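**Ticket 376: right arm lets the tape roll slip on the way to the crate**

Cell: Tomholm, two-arm table
Status: open, but less angry than it was
Priority: Medium (raised from Low after the third roll went under the bench)

**Monday, 8:10 am**

Night shift left a note reading "right arm dropping stuff again." Stuff is not a part number, but I went looking. Ran the tape pick-and-place from the saved program. The roll left the gripper halfway through the lift and went off to see the world. Nothing in the fault log. According to the controller, we had a lovely morning.

**8:45 am**

Checked the usual suspects:

- Gripper finger screws: two on the right side took a quarter turn. Thread locker on, tightened.
- Finger pads: shiny. Wiped them down and put new pads on the order to Nalport.
- Gripper cable at the underside connector: seated, though it had less slack than I like.
- Left arm: parked, innocent.

**9:30 am**

Found that somebody had set the grip force to 11 percent. The Vashisht manual has a perfectly good chapter on grip force and its pages still stick together. Put it back to the shop value, saved the file under a new name, and locked the old one so it can't come back from the dead.

Ran the program again, pausing over the crate.

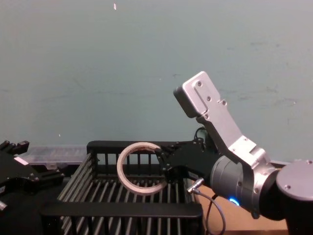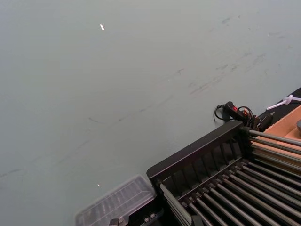
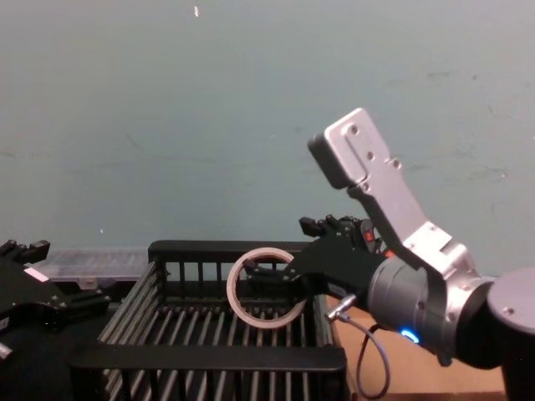
The cable was the next thing on my list. I had rerouted it before the test, on the theory that a tight cable tugs at the gripper every time the wrist turns, and a gripper that gets tugged lets go of things. With the arm stopped over the crate, it now drops from the connector in a wide loose curve in front of the tabletop. That is plenty of slack for the wrist. It may be too much for the crate, so I want a clip on it before anyone runs this at full speed. I'd like the clip to be an actual clip. The last one was tape, and I don't want to explain to anyone that the tape robot is held together by tape.

**10:20 am**

Did 8 cycles at slow speed. Kept the roll on 7. On the other one it let go early and the roll landed on the crate rim, thought about it, and fell in. I am told this counts as a successful placement. I am not counting it.

That one looked like a bad pick. If the fingers close before the arm has quit moving, they get a poor bite and the roll tilts. Added a short wait before the close. It costs us a blink per cycle, and I'm sure I'll hear about it.

**11:05 am**

Wrote to Britside about the crate position. The program treats the crate as bolted down, and the crate has never been bolted to anything in its life. They offered a fixture plate. Asked for a price, got a brochure.

**Left to do**

- [ ] Fit cable clip, right arm
- [ ] New finger pads when Nalport ships them
- [ ] Mark crate corners on the table with paint pen
- [ ] Full-speed run, with a person watching the whole thing and not their phone
- [ ] Find the roll that's still under the bench

Leaving this open until the full-speed run is done. Please don't touch the grip force.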